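4.3 Dressing the table of the Netley towel cell

The cell is two arms, two grippers and one table. Most of the faults people report on it are faults in the tablecloth.

1. Put both arms in HOLD and wait for the status line to read 1166. Any other number means the arms have plans of their own.

2. Lay the dark cover over the table and smooth it from the far edge toward you. Faint creases are fine. Ridges you can feel with a fingertip are not.

3. Tape the near edge down with clear tape. It will wrinkle - clear tape always does - and the grippers do not care how it looks.

4. Set the basket at the far left and the white box on the right, clear of both arms.

5. Load the Jasura program 239 and run it at low speed with one towel.
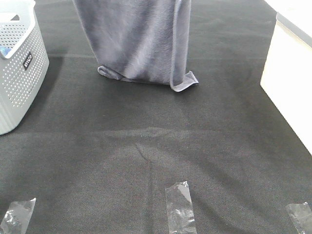
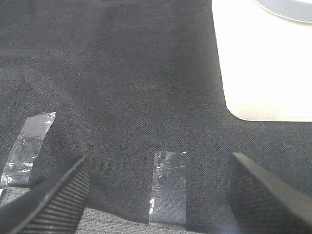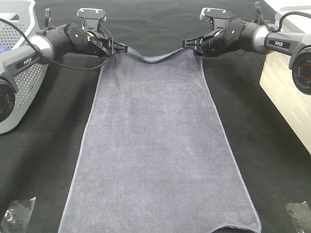 Figure 4-3. Table cover with towel hanging (first), from the wrist camera (second) and with towel held at both far corners (third).

6. Check the grip. Each gripper should have one upper corner of the towel and no tablecloth. A shallow sag between the two is normal.

CAUTION: Keep your hands off the table while the arms are live. Lint can wait.

NOTE: If a gripper picks up the cover along with the towel, stop the cell, replace the tape and go back to step 2. Do not raise the grip force. Tanvir Wanigasekara tried that in June and we now own a spare cover.

7. Clear the counter and enter 2 in the cover log if you changed both cover and tape.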